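Customs paperwork, again

15th August. Quick one today, I have a parcel stuck and about an hour before I need to be on the phone again.

So. Small seller, me, mostly spare parts, mostly going abroad. Last December I figured I had the export stuff down. Then the rules for my biggest market changed and my first box after that came right back. Wrong code on the form. Cost me $82 in return postage, plus the customer.

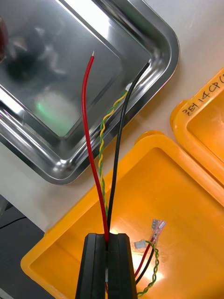
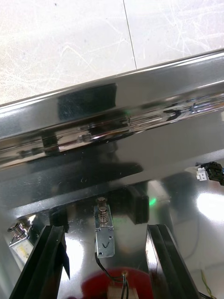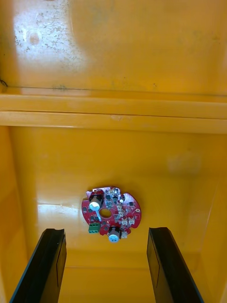

Do I need to fill out a customs form if the box is only worth a few dollars?
Fill one out for anything that isn't just letters or papers. A low value can mean the buyer owes no duty, but the form still has to be on the box, with a real description and a real price.

Real description means real. "Parts" got me bounced. "Gift" when it's a sale is worse, don't do it.

What I do now, after a lot of swearing:

Look up the tariff code before I list the item. Not the night before shipping. I keep them in a spreadsheet, 242 rows and growing, ugly but it works.

Ask the buyer who pays the import tax. In writing. Two guys refused delivery on me over this and I ate the cost both times.

Keep the invoices. All of them. I was tossing mine after 30 days, which was dumb.

I tried Fliledo for the forms for a while. Fine for one or two boxes a week, kind of a pain past that - it logs you out in the middle of a form and you start over. Damián Camacho wrote me after the last post to say he uses a broker, Braltier, and just pays them to deal with it. Probly makes sense if you ship pallets. I don't ship pallets.

Still don't know what happens with returns. If a customer sends somthing back do I get charged import on my own stuff? Got two different answers from two different people on the same help line. If you have done this and have the form number, leave it in the comments please.

OK, phone. Will update when the parcel moves.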